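セル7の手入れ　写真と覚え書き
Potar シミュレーション設備 ＞ セル別ページ ＞ セル7（浴室）

セル7は計算機の中にしかない作業セルです。腕が一本、台座がひとつ、浴室がひとつ。油も差さないしボルトも締めないのだから手入れなど要らないだろう、と引き継ぎのときに言われました。私は信じませんでしたし、今も信じていません。実機のセルを見ていた頃と比べて、手が汚れなくなっただけで、直している時間はあまり減っていないと思います。

このページは写真を置いて一言二言添えるだけのギャラリーのつもりで作りました。ところが、聞かれるたびに同じことを答えるのに疲れて、設置と修理の覚え書きを足していったら、文のほうがすっかり長くなりました。写真だけ見たい方は途中まで飛ばしてください。

部屋の形と小物の散らばりは Fendora で作っています。腕のモデルと制御まわりは私たちの手元で管理しています。どちらが悪いのかわからない不具合が出たとき、まず Fendora のせいにする癖が皆についていますが、私の帳面を見返すかぎり、半分以上はこちらの設定でした。

据え付け

台座は床に「置いて」いません。ワールドに固定してあります。置いてもよいのですが、置くと台座が摩擦で立っていることになり、腕を速く振ったときに少しずつ歩きます。一回では見えません。夜通し回して、朝になると手先の位置がずれていて、校正を疑い、運動学を疑い、昼過ぎにやっと台座を疑う。Noémi Hajdu と私で丸一日それをやりました。固定にしてから歩かなくなりましたが、固定すれば済む話かというと、そこは疑っています。Kerekes の実機の架台は、強く振れば揺れます。シミュレーションの台座は揺れません。揺れない台座の上で合わせたゲインを、揺れる架台にそのまま持っていってよいとは、私には書けません。

台座の上面と腕の足板の間には、昔、隙間がありました。見た目にはほとんどわからない隙間です。隙間を詰めようとして下げたら今度は食い込み、接触の計算が毎ステップ走って、何もしていない腕の処理だけがやたらに重くなりました。今は台座と足板の組み合わせだけ衝突判定を外してあります。外した組み合わせは設定ファイルの末尾にまとめてあるので、増やすときは必ずそこに書いてください。別の場所に書くと、次の人が見つけられません。前の担当が三か所に分けて書いていて、私は最後の一か所を見つけるのに八月いっぱいかかりました。

台座の高さは、便器のタンクの蓋に上から手を入れられるように決めた、と引き継ぎ書にはあります。計算の跡は残っていません。手で動かして、届いたところで止めた数字だと思います。届くことは届きます。ただ、蓋の奥のほうへ行くと肘の姿勢が苦しくなり、動作計画が急に遠回りを選びます。台座をもう少し寄せれば楽になるはずですが、寄せると今度は手前側で手首が窮屈になる。二度試して二度とも戻しました。

原点と座標

原点は腕の付け根にあります。部屋の隅ではありません。部屋を差し替えるたびに原点が動くのを嫌ってこうしました。代わりに、部屋のほうを毎回動かしています。床の高さが部屋ごとに違うので、読み込みのあとに床を合わせる処理が一段入ります。

この処理は信用しないでください。床の一番低い点を探して合わせているだけなので、排水口のような凹みのある部屋を入れると、凹みの底に合わせてしまい、便器も小物も全部浮きます。正確には、浮いたものが落ちます。読み込んだ直後に小物がいっせいに跳ねたら、まず床です。

点検の手順は次のとおりです。

腕を止めたまま読み込む。
重力を切った状態で一度描画し、小物が面に食い込んでいないか見る。
重力を入れ、静まるまで待つ。
もう一度描画して、前の一枚と重ねる。
動いた物があれば名前を控える。

待つ時間を固定の秒数にしている人がいますが、やめたほうがいいです。速度がしきい値を下回るまで待つようにしてください。しきい値を厳しくしすぎると、曲がった細い物がいつまでも細かく震えて終わりません。ゆるくしすぎると、傾いて倒れる途中の物を「静止」と数えます。ちょうどいい値があるような書き方をした資料もありますが、私はまだ見つけていません。

手先

グリッパーの指は左右で連動させています。片方だけ動かす指令は受け付けません。以前は別々に動かせて、指令の順番によって指が中心からずれたまま閉じることがありました。

開き幅は読み込み直後に初期値へ戻します。戻したつもりで戻っていないことがあり、原因は、前の回の目標値が制御器に残っていたことでした。関節の位置だけを書き換えて、目標値を書き換えていなかったのです。最初の一歩で指が勝手に動くので、見ればわかります。見ていなければわかりません。ログには何も出ません。

指先の摩擦係数については、あまり言いたくありません。高くしてあります。高くすると物が落ちなくなり、成績表の数字がよくなります。Jisholm に見せる資料の数字もよくなります。私はこの係数の根拠を二回尋ねて、二回とも「前からこの値だから」と返されました。係数を下げた版も別名で残してあるので、セル7で何かがよく掴めたという話をするときは、両方の版で回してからにしてください。

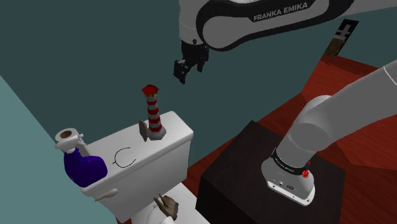 セル7、浴室配置。台座に載せた腕と便器まわり。指はわずかに開き、何も掴んでいない。

タンクの上のもの

作業面になるのはタンクの蓋です。平らに見えて、縁が丸めてあります。丸めた縁は描画用の形にはきちんとありますが、衝突判定用の形は長いあいだ単純な箱でした。そのため、縁の近くに置いた物が、見た目には何もないところで支えられて立っていました。写真に撮ると浮いて見えるので、描画の影の設定を直そうとした人がいます。直すべきは影のほうではありませんでした。今は縁に沿って形を足してあります。計算はそのぶん遅くなりました。

灯台の置物は蓋の端に立っています。背が高くて底が狭いので、静まるのを待つ間に倒れるとしたら、たいていこれです。倒れないように底を重くした版を Lucimara Siqueira が作りました。倒れなくなりました。同時に、押してもなかなか動かなくなり、指で横から押す試験の意味が薄れました。どちらの版が入っているかは見た目では区別がつきません。名前の末尾を見てください。見た目で区別がつくように色を変えようという案も出ましたが、色を変えると認識側の条件が変わるという反論が出て、そのままになっています。反論のほうが正しいと思います。不便なことに変わりはありません。

灯台の根元には、薄い灰色の板のような小物が寄りかかっています。薄い物は抜けます。ステップの刻みが粗いと、次の計算のときにはもう相手の向こう側にいるからです。刻みを細かくすれば抜けにくくなりますが、全体が遅くなります。連続的な衝突判定を使えば解決すると書いてある解説をよく見かけます。有効にして試したところ、抜けなくなった代わりに、寄りかかった状態で細かく震えるようになりました。差し引きで得をしたのかどうか、私は判断を保留しています。

黒い針金のような曲がった物は、セル7の手入れの時間をいちばん食っています。開いた曲線なので、凸の形に分けないと判定がうまくいきません。分けずに丸ごと包むと、曲がりの内側が埋まってしまい、指を入れられるはずのところに入らなくなります。分けすぎると継ぎ目に指先が引っかかります。今の分け方は私が手でやりました。自動で分ける道具も使ってみましたが、できあがりが毎回少しずつ違うので、セルの中身としては使いたくありません。同じ種を与えれば同じになる、と言われて試し、同じにならなかったことも書いておきます。

トイレットペーパーの立て具は、ロールと腕木をひとつの剛体として扱っています。ロールは回りません。回してほしいという要望は来ていて、関節を一つ足せば済むように見えますが、紙が出てこないロールを回して何を確かめるのか、まだ納得のいく説明をもらっていません。

青紫の柔らかそうな物は、見た目だけが柔らかそうで、中身は硬い塊です。布として計算していません。指で挟んでも形は変わりません。角に掛けるような置き方をすると、硬いまま角に載っているだけなので、重心の位置しだいで落ちます。落ちた場合、読み込み後の点検で名前が挙がるはずです。「柔らかい物も掴めました」と報告に書きかけた人がいたので、消してもらいました。

手前の茶色い木の小物については、角張った形を粗い凸形で包んでいます。包みが実物の面より外へ出ているので、指が触れる少し前に触れたことになります。差は小さいです。小さい差だからと放っておいた物が、このセルにはいくつもあります。

壁と床

壁には厚みがありません。片面だけの板です。裏に回り込むと透けて見えるので、視点を動かすときは気をつけてください。衝突のほうは別に厚い箱を置いてあり、腕が壁を抜けることはないはずです。「はず」と書いたのは、部屋を差し替えたときに箱が前の位置に残っていたことがあるからです。見えない壁に手首が当たって止まり、動作計画の失敗として記録されていました。その記録を元に、計画器の設定が一度変えられています。壁の箱を直したあと、計画器のほうも元に戻すべきでしたが、戻すまでに間が空きました。その間の結果は、使わないように印をつけてあります。

床の木目は画像を貼っただけで、摩擦とは関係ありません。木目を粗い絵に替えたら滑りにくくなった、と言ってきた人がいます。絵を替えたのと同じ更新に、床の摩擦の変更が入っていました。更新は一つずつ出してください。

壁に掛かる暗い色の札は、どこにも接続されていません。重力も効かないようにしてあります。腕が当たっても動かず、腕のほうが止まります。上の腕を伸ばす姿勢のときは、札との距離も見ておいてください。距離の警告は出るようにしましたが、警告の数が多すぎて、今では読む人がいません。

腕の外観と中身

描画用の外装には、実物と同じように文字が入っています。腕の下側の面の FRANKA EMIKA の文字がそうです。見学に来た人はこれを見て「本物と同じですね」と言います。外装は同じに見えるように作ってあります。同じに見えることと、同じように動くことの間に、私の仕事の大半があります。

根元に見える小さな赤いボタンも、絵です。押しても止まりません。セル7を止めるには、操作画面から停止を送るか、プロセスを落としてください。プロセスを落とすと、その回の記録の最後が欠けます。欠けた記録は自動で捨てられる仕組みになっていますが、捨てられていないものを見つけたことがあるので、落とした時刻は手で控えてください。

関節の摩擦と減衰は、Kerekes にある腕で測った値を入れたことになっています。測った人はもういません。測定のときの温度も、腕を暖機したかどうかも書かれていません。測り直したいと申し出てありますが、実機の空きがなく、順番が来ていません。それまでは、速い動作についての結論をセル7だけから引かないようにお願いします。

修理の記録から

全部は載せません。また起きそうなものだけです。

読み込みで小物が跳ねる
　床合わせの誤り。凹みのある部屋を除外する一覧を作った。一覧は手作業なので漏れる。

最初の一歩で指が動く
　制御器の目標値の残り。位置と目標値を同時に書くように修正。再発一回。別の経路から呼ばれていた。

朝になると処理が遅い
　描画の一時ファイルがたまっていた。掃除を毎晩走らせることにした。掃除が走ったかどうかを確かめる仕組みはない。

タンクの蓋が消える
　描画だけ消え、判定は残っていた。材質の名前が Fendora 側で変わっていたため。名前を固定してもらう約束をしたが、約束は更新のたびに確かめること。

手首が途中で反転する
　関節の限界値の符号違い。こちらの誤り。直すのに一分、見つけるのに四日。

同じ種で結果が違う
　並列の数を変えると変わる。並列を一にすれば再現する。一にすると遅くて使えない。未解決。

2,182 という数字について

社内の紹介文に、セル7は 2,182 回の配置替えを無故障で通った、と書かれています。引用される前に読んでほしいことがあります。

この数字は、読み込みが例外を出さずに終わった回数です。小物が跳ねていても、灯台が倒れていても、蓋が描かれていなくても、例外が出なければ数に入ります。「無故障」という言葉は私の報告にはありません。私の報告には「読み込み完了」とあります。どこで言葉が替わったのかは追いませんでした。

同じ期間について、静まったあとの描画を私が目で見直しているのですが、まだ全部は終わっていません。途中の割合を聞かれても答えないことにしています。途中の割合がまた紹介文に載るからです。Noémi Hajdu は、目で見るのをやめて自動の判定に任せるべきだと言います。自動の判定が何を見落とすかを知るために目で見ているのだ、と私は返していて、この議論は平行線のままです。彼女の言うことにも理はあります。私の目も、夕方には灯台しか見ていません。

よく聞かれること

実機の練習台になりますか、と聞かれます。手順の練習にはなります。指令の順番を間違えたときに何が起きるかも、だいたいは確かめられます。力の加減の練習にはならないと考えてください。

部屋を別のものにしてよいですか。かまいません。差し替えたら、壁の箱と床の高さを見て、重力を切った描画と入れた描画を必ず残してください。残していない差し替えは、私のほうで元に戻します。

小物を足したいのですが。足す前に、衝突用の形を誰が作るのか決めてください。描画用の形だけ置いていかれることが多く、そのまま読み込むと自動で丸ごと包まれます。器のような形の物だと、口がふさがります。口のふさがった器に物を入れる試験が三日ほど走り続け、成績が零だったことがありました。

速く回す方法はありますか。刻みを粗くする、影を切る、並列を増やす。影を切るのは害が少ないです。残りの二つは、何が変わるかを先に調べてから使ってください。

直っていないもの

並列数による結果の違い。
薄い物が寄りかかったときの震え。
札との距離の警告が多すぎること。
指先の摩擦係数の根拠。
関節の摩擦の測り直し。
台座の位置。Lucimara Siqueira が、台座を回して向きを変える案を出しています。寄せるより見込みがありそうですが、向きを変えると原点まわりの設定をほぼ全部見直すことになるので、次の部屋の差し替えと合わせてやる予定です。

設定ファイルは共有の「potar／cell7」にあります。触る前に一行、触った後に一行、作業帳に書いてください。片方しか書かれていない行は、私が本人に聞きに行きます。

前のページ：セル6（台所）　　次のページ：描画サーバの手入れ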